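Sweeping Lessons

Chores are the new frontier, and the teaching is slow, sweaty and oddly physical

Broom in the left hand, dustpan in the right. Elbow out. Wait. Back up, you dragged the pan. Again.

So goes a morning at Ivora, a small outfit in Carville that teaches robots to do housework. Not by writing code, or not much of it. A person does the job through the robot, start to finish, and the robot keeps a record of every joint, every squeeze of the grippers, everything its cameras saw. Then the person does it again. Then again. Sweeping, this month. It was folding in September and everybody was glad to see the back of that.

I got two days with them and came home with a sore shoulder.

The method has a few names, depending who you ask. Teleoperation when you drive the arms from a distance. Kinesthetic teaching when you grab the arm itself and push it where it should go. The crew here says "driving" and "dragging" and leaves it at that. They started with dragging. Good for simple stuff, a drawer, a light switch. Bad for brooms. You need two hands to move one robot arm properly, and a broom and dustpan need both arms going at once, and you run out of people fast. Also the people keep getting in front of the cameras.

So now they drive. The operator holds a pair of lightweight leader arms, same joints as the robot's, and whatever the leader does the robot does a beat later. The rig they use is called Lim. Older one was called Prekau and it's under a sheet in the back, and they still talk about it like a car they shouldn't of sold. Heavier arms, but a nicer feel at the wrist.

Sweeping sounds like nothing. It's a mean task. The broom is long, so a tiny wobble at the grip turns into a big swing at the bristles. The floor pushes back. Press too hard and the bristles splay out and flick the dirt sideways, too light and they skate right over it. A person feels all that through the handle and fixes it without thinking. The driver feels none of it. Has to go by eye, watching the bristles bend.

And the dustpan moves. You'd put a foot on it, or lean. The robot has to hold it down from the top of a long stick and keep the front edge flat on the floor while the other arm is shoving stuff at it. 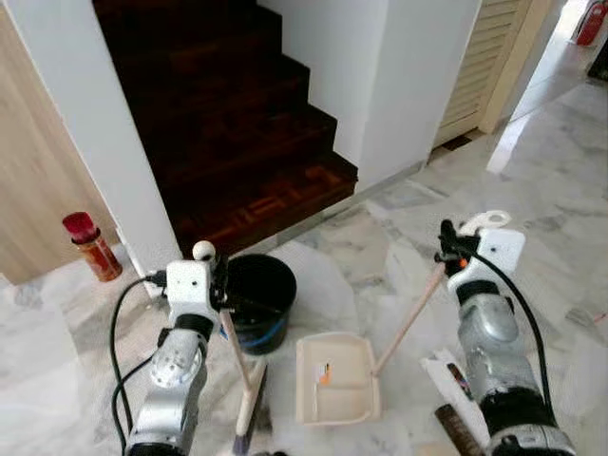

By the Features Desk

They work in real rooms where they can get them. Stairs, corners, doors, hard shiny floors. Marble is a favorite for practice and a pain for the cameras, all that gray veining, and the operators say a streak in the stone can look an awful lot like a line of dust on a small screen. Carpet they've tried once. Next year maybe.

My turn came on day two. Gloves off, watch off, stand on the mat. Someone reads you the start position and you match it, then a pedal under your left foot starts the recording. First thing you learn is that you're much too quick. Human speed is useless here, the arms lag and then lurch to catch up. You slow down till it feels like pretending to be underwater. Second thing: no fidgeting. Every scratch of the nose goes into the record, and the robot will learn to scratch.

My first sweep missed the pan. My second got some in and then I lifted too early and tipped it back out. They kept that one, which suprised me. Turns out – sorry, I'd assumed they wanted only clean runs – a fumble followed by a good recovery is worth having. A robot that has only seen perfect sweeps has no idea what to do about a bad one. So I went back, set the pan down, swept up my own mess. Best run of the day, I was told. I think they were being nice.

The target for a task is 500 good runs. Sweeping was at 611 when I left and they were still going, because the corners weren't right. Corners are where it falls apart. The broom head wants to go in square, the arm wants to come in at an angle, and the wall is right there. Different drivers solve it differently too. One twists the wrist, another walks the whole base over a few inches. Feed the robot both and it can end up doing half of each, which looks like a guy having second thoughts.

They argued about this over lunch. One camp says pick a style and make everyone stick to it. The other says let people sweep how they sweep, just get more of it. No winner while I was there. For the moment there's a page taped up by the mat with 3 rules on it: small strokes, pan stays down, finish the corner before you move on.

Shifts on the rig are 2 hours, then you swap. Nobody wants more than that. It's in the forearms mostly, and the eyes.

Does the thing sweep on its own? Some. I watched it make a try with nobody on the leader arms. Slow, careful little strokes across the open floor, pan held flat, pretty decent. Then the corner. It went in, stopped, came out, went in again. Somebody sighed and went to get the mat.

Dishes are next on the list. They'd like to do them with water in the sink, and there's a fight coming over that too.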